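Gavdale open day – demonstration recordings

Recordings made with hand-held grippers during the Stundico open day in September. The set holds 1110 episodes of household tasks, stored as one folder per episode. Visitor audio has been removed.
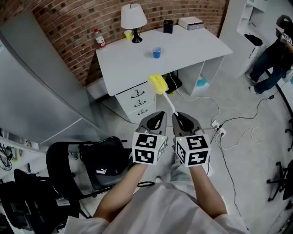

Episode length is capped at 13 seconds in the short split; the long split has no cap. Pose is tracked per hand. Each gripper carries a white cube with black square markers on its faces, and the dish brush is held in the right one. Labels name the tool and the hand – nothing finer.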